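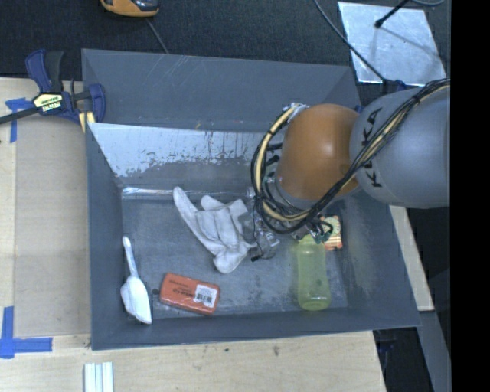

KUKA arm over a gray bin on a wooden tabletop.

Brirnasley Supporters Board > League Rules and Administration
Thread: Registration window and the Kornwood loan

backpost_left
10 July 2026
Posting this here so it stays out of the transfer thread. The club page says the midfielder from Kornwood is "with us until September, subject to registration." Our window for permanent signings closes before the second round of fixtures. Does a short-term loan count against the same window, or is it handled under the emergency provision? I have read the handbook twice and the two sections do not agree.

offset_trap
Different provision. Permanent transfers and season loans share one window. Short-term loans have their own, and it opens when the first one closes. The emergency provision is only for goalkeepers and requires that no registered keeper be available. It has no bearing on a midfielder.

backpost_left
Then why does the squad list section say "all incoming players, temporary or otherwise, must be lodged by the closing date"? That reads as a single deadline.

offset_trap
It refers to the squad list, which is a separate document from the registration. You can hold a registration and be off the list. You cannot be on the list without a registration.

gunska_end_row_f
I disagree with offset_trap on one point. The separate short-term window was removed when the league revised the handbook. Gunska had a fullback turned down last season on exactly those grounds. The paperwork went in after the main window and was returned.

offset_trap
That fullback was returned for a missing clearance from his previous association. The club statement said so. The date was never the issue.

gunska_end_row_f
The statement listed two grounds. Clearance was the first and late submission was the second. I kept a copy because I had already paid for travel to the away match.

offset_trap
If you have it, post the wording. I only recall the one.

gunska_end_row_f
"The application was incomplete with respect to international clearance and was in any case received outside the period permitted." Typed from the printed program, so no link.

offset_trap
Fine. It doesn't say which period. Clearance has its own deadline, and an application that misses it would also be outside the period permitted. I still read the short-term window as open.

setpiece_ledger
Some of this can be settled from the handbook index. Short-term loans are still listed, with a minimum length of one month and a limit of two per club at any time. There would be no point in keeping a minimum length if the category had been abolished. The index doesn't give dates, though. Those are in the annual circular, and I can't find this year's on the league site.

backpost_left
Thanks. So the category exists and the dates are unknown. Does the loan limit include outgoing players?

setpiece_ledger
Incoming only. Outgoing loans are limited by the minimum squad size.

row_z_regular
Slightly off topic, but is he eligible for the Soomro Cup? Kornwood played him in the preliminary round. Attendance was 566, so I assume most of you missed it.

offset_trap
Cup-tied. One appearance for another club in the same edition is enough, including as a substitute.

row_z_regular
He was an unused substitute.

offset_trap
Then he is not cup-tied. An appearance means entering the field of play.

gunska_end_row_f
Agreed on that. He would still need Kornwood's written permission if the loan agreement excludes cup matches — most of them do.

backpost_left
I have emailed the club office asking which window they are using. Will post the reply when it comes.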